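Gounder Rockhounds & Small Miners Board
Prospecting talk > Claims and Juniors
Thread: Anybody holding Distura after the Bakum news?

drywash_dan
Posted 1/9/24
Okay folks, I've been sitting on 2547 shares of Distura since August and I still can't make up my mind. They put out that release on the Bakum ground, the new gold target north of the old workings, and the stock did basically nothing. Am I missing something?

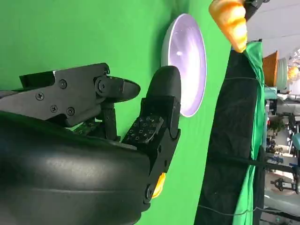
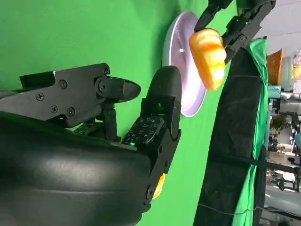 Gounder Prospecting Club, Claims and Juniors Section

I read the whole release with my coffee this morning (all of it, even the boring part at the end) and to me it sounds pretty good. Two rigs turning, road is in, permits are in hand. What more do people want?

quartzhead
Assays. People want assays, Dan.
They've drilled how many holes now and all we get is "visible sulfides" and a nice map. I've seen visible sulfides in my driveway gravel.

Lavanya Nair
Well hang on, the lab backlog is real. I work in sample prep and our holiday pile is still up to the ceiling. If they shipped core before Christmas I wouldn't expect numbers for a good while yet. That part doesn't worry me at all.
What does worry me is the spacing. They stepped out 200 meters on the last fence and they're already talking like the zone is continuous. I'd want to see infill at 100 before I believed a word of it.

drywash_dan
See, I took the big step-out as a good sign! Like they're confident.

quartzhead
Or they're short on cash and want a long line on the map.

Dirk Willems
I walked that ground years ago when Skuveo had the option, so let me put my oar in. There IS gold up there. I panned colors out of the creek below the old adit every time I tried. But the veins pinch and swell like crazy and there's a fault running through the middle of it that moved everything sideways. Skuveo drilled it, hit one nice hole, never could find it again, and dropped the option.
Doesn't mean Distura can't do better. They've got the geophysics we never had. I just wouldn't bet the truck on it.

quartzhead
Thank you. That's what I've been saying for months.

Dirk Willems
Not quite, you've been saying it's a scam, and I don't think so at all. The geologist running it is careful and she logs her own core. A hard deposit and a crooked company are two different things.

quartzhead
Fair. I'll take back the driveway gravel.

Lavanya Nair
Dirk, do you remember which way the fault dips? The section in the release has it nearly vertical, and if that's wrong then half those holes are pointed the wrong direction.

Dirk Willems
We had it dipping pretty steep to the east, but that was off surface mapping and one trench that kept caving in on us. I've got my old notebooks in the garage, I'll dig them out and post what I find.

drywash_dan
Please do! I'm going to hold until the assays come out and then probably panic like I always do. Also is anyone going up to the creek once the snow's off? I've got a new sluice I want to try.

quartzhead
I'm in if you're bringing the chili again.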